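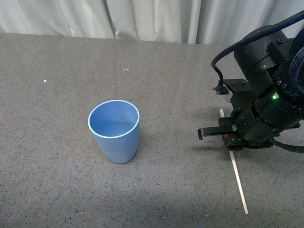
Gobelet bleu clair, intérieur vide

Dernière mise à jour : juillet 2022

Migration de boutique : redirections et fiches produits épuisées

plavano_shop
Bonjour à tous. Je vends de la vaisselle et des accessoires de pique-nique sur Plavano et je viens de changer de solution pour passer sur Trillano. Toutes les adresses ont changé. J'avais environ 3 000 pages dans l'index, et la Search Console me remonte maintenant des erreurs 404 par paquets. Une partie concerne des produits que je ne vends plus. Est-ce que je redirige tout vers l'accueil ou est-ce que je laisse mourir ?

grenadine38
Surtout pas tout vers l'accueil. Google traite ça comme des soft 404 et tu ne récupères rien. Ancienne fiche vers nouvelle fiche quand le produit existe toujours, ancienne catégorie vers nouvelle catégorie. Le reste, tu laisses en erreur.

Zutham
Pas d'accord pour le reste. Une fiche épuisée qui a des liens entrants, je la redirige vers la catégorie parente. Je l'ai fait sur la boutique Lecomte en novembre et les catégories ont tenu leurs positions.

grenadine38
Elles auraient peut-être tenu sans. Tu as comparé avec des fiches non redirigées ?

Zutham
Non, c'était la boutique d'un client, je n'allais pas faire des tests dessus. Mais le visiteur qui arrive d'un vieux lien tombe au moins sur des produits proches.

plavano_shop
Merci. Pour les liens entrants, j'en trouve surtout vers 9 fiches, des gobelets et des assiettes de camping, cités par des blogs de randonnée. Deux de ces produits sont arrêtés chez le fournisseur. Les autres sont juste en rupture.

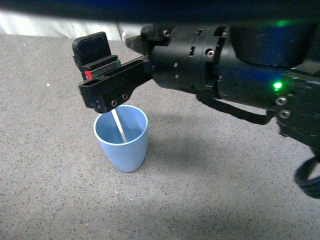 Pour ceux en rupture, j'avais dépublié les fiches au moment de la migration pour ne pas importer de stock à zéro. Je me demande si je n'ai pas fait une bêtise, le trafic a baissé justement sur ces requêtes-là.

motus_et_css
Oui, il faut les remettre en ligne. Rupture temporaire = la page reste, avec la mention « indisponible » dans les données structurées et un formulaire d'alerte de retour en stock. On ne dépublie que si le produit ne revient pas.

Zutham
+1. Et vérifie les chaînes de redirections. Trillano en ajoute une toute seule quand on modifie l'adresse d'une fiche, donc avec ton fichier importé tu peux te retrouver avec deux sauts.

grenadine38
D'accord là-dessus. Pour les deux produits arrêtés – s'il existe un modèle qui les remplace vraiment, redirection 301 vers ce modèle. Sinon je maintiens, une 410 et on passe à autre chose.

plavano_shop
Il y a un remplaçant pour l'un, même contenance, autre coloris. Pour l'autre je vais essayer la catégorie comme dit Zutham. J'ai republié les fiches en rupture hier soir et renvoyé le sitemap. Il faut compter combien de temps avant de voir bouger quelque chose ?

motus_et_css
Quelques semaines, parfois plus sur un petit site. Garde les redirections au moins un an.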